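Grunari publishes results of household and shop-floor chore trial

19th April – Grunari today released the results of its first chore trial, a study of whether machines can take over small routine jobs in homes, offices and shops. The short answer in the report is that some jobs are close and most are not.

The trial covered 127 chores, from clearing a desk to restocking a low shelf. Each was first done by a person using a hand-held gripper, and the recorded movements were used to train a two-arm system developed with Lenau. The system then tried every chore without help, in rooms it had not been trained in.

On single-object jobs, such as moving a cup from a table to a tray, the system finished 91 percent of attempts. Results fell sharply once a chore had several steps or involved soft materials. Folding, bagging and wiping around objects were all rated "not ready" by the review team.

"A cup on a bare table is a solved problem for most purposes," said Emil Ortner, who led the trial. "A cup on a table with pens, cables on the floor and people walking past is still work."
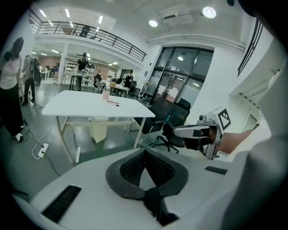

Hand-held gripper in an open workspace, with a cup and two pens on the table beyond.

The training set holds some 900 recordings made in shared workspaces, kitchens and a stockroom operated by Prenda. Rooms were not tidied beforehand. Furniture stayed in its usual place and staff carried on with their normal duties.

Speed remains a limit. The system took longer than a person on every chore in the trial, and Grunari does not recommend unattended use in any setting open to the public.

"Our store managers asked whether it could close up at night," said Divina Espiritu, operations lead at Prenda. "Based on these figures, no. It could return baskets and put single items back on a shelf – that part we would try."

A second trial will concentrate on multi-step chores and will add a new fingertip from Kang. The test procedure and the full list of chores are available from Grunari on request.

Press contact: Nhi Văn, Grunari press office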